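Print this page | E-mail this page
Search Enter keywords Go

Teaching by hand, teaching by remote control
Speaker notes, Po-yen Chiu

Good afternoon. Thank you for staying for the late session. I will speak for 20 minutes and keep five for questions. (Wait until the title is on the screen.)

I work in the group at Skirkamura that looks at taking old desktop computers apart and putting parts back. My talk is about one small question. When we want to show a robot such a task, should the person hold the arm with the hand, or should the person drive it from a distance?

First, the hand. The person stands next to the arm, presses the free-drive button and guides the gripper to the part. Everybody in our group could do this on the first morning. You feel the weight and you feel when you touch something. For big movements it is pleasant and quick.

But a computer case is a narrow place. The person's arm must go inside together with the robot's arm, and then the person does not see well. Also, your hand pushes the arm a little to the side without you noticing it. The recording contains this push, and when we play it back without the hand, the position is different. (Slow down here, this is the main point of the first part.)
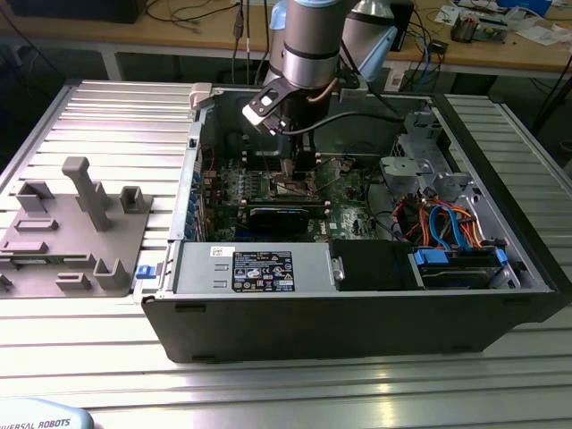 Memory modules are a good test for this. They are thin, they stand close together, and the latches at the ends must be open before you pull. If the fingers close on a slant, the module gets stuck in the slot. In hand guiding, our worst recordings were nearly all of this step.

Second, the remote control. We built our own small controller and call it Ititz. The person sits at a desk and moves a handle, and the arm follows. We can scale the movement, so that 15 millimetres of the hand become 5 millimetres of the gripper. This helped us very much close to the board.

The price is that you lose the feeling. A new person presses too hard, and learns it only from the force graph. We now let every new person practise on a scrap board for two afternoons before we keep any recording. Before, we kept everything, and I spent most of April sorting it.

(Show the table with the two methods. Do not read it aloud.)

What we do today is a mixture. We use the hand for the approach from above and for the way out. For the last part, near the slot, we change to Ititz. The software named Cernico joins both pieces into one demonstration. The joint was ugly at the start, with a small stop in the middle, and the robot learned the stop too. We now blend the speeds over 2 seconds.

One remark about the fixtures. Please fix your case well to the table. We lost many recordings when the case slid a few millimetres and we saw it only later.

If somebody asks about cables: we have no good answer yet. A soft cable never lies in the same way, and the Yang data set, our second one, has only rigid parts.

If somebody asks about cost: the handle is cheap, the time of the people is expensive. Contact details are on the last slide.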